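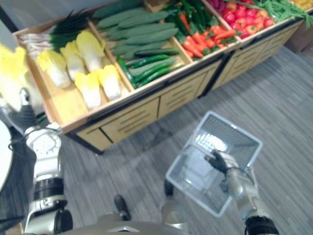 Produce stand with napa cabbages and green onions or leeks

Hi all,

Picking up the resampling thread again, because I finally had an evening to sit down with the 126 build and my old river survey. Short version: I like the new line smoothing a lot, but I think the spacing option is doing something odd at the ends, and I'd love for somebody with a different data set to check me.

The line I'm working with is the Kurnolville reach, digitized off the 1920 sheet (yes, that one again, sorry!). It comes in with 3583 vertices, most of them bunched up in the bends where whoever traced it got enthusiastic with the mouse. I set the spacing to 200 feet, ticked "keep end points", and ran it. The middle of the line is lovely. The last segment, though, is a tiny stub hanging off the downstream end, and when I export to Vestance the stub gets its own label, right on top of the bridge name.

My guess is that the tool steps along from the start, drops a vertex every time it reaches the spacing, and then just sticks the original end point on wherever it falls. That's fair enough if you want the exact spacing. I'd much rather have it spread the leftover across the whole line, so every segment is a hair longer or shorter and nothing pokes out at the end.
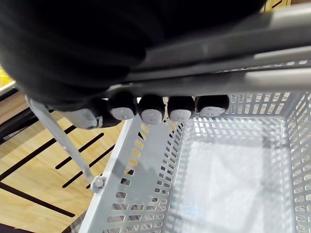 Baek wrote:
> I'm against changing the default. People who pick a distance
> want that distance, and if I ask for a station every so many
> feet I don't want the program deciding it knows better. Why
> not add a check box for even spacing and leave it off? Also,
> did you reproject before or after you resampled? The two give
> different answers on a long line.

OK, I'm fine with a check box! I wasn't really thinking about people who do stationing, and I can see how that would wreck your day. Off by default is good. I'd only ask that it live in the same panel as the spacing box and not three menus away under Preferences, where the snapping tolerance went to hide.

On the projection question: before. I brought the sheet in, georeferenced it, moved everything to state plane, and only then resampled. I did try it the other way around afterward out of curiosity, and the stub is still there, just a slightly different length, so I don't think that's the cause.

One more thing I ran into while I was poking at this. If you reverse the line direction first, the stub moves to the upstream end, as you'd expect from stepping along. But the attributes attached to the vertices (I keep depth readings there) don't all come along for the ride.

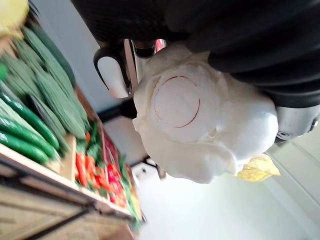
The ones on original vertices that got dropped are simply gone, and I'd have expected them to be averaged into the nearest new vertex, or at least to get a warning before they go. I lost a batch of July readings that way and had to pull them back in from the Bendthorpe copy. No harm done, but keep a backup if you're going to play with this.

Could anyone try it on a closed polygon? I have a feeling the stub shows up there as well, where the ring closes, but all my lakes are in the old format and I haven't converted them yet. I can send the river file to anyone who wants it; it zips down small enough to email.

Thanks, and Baek, if you do write up the check box request, please add my vote to it.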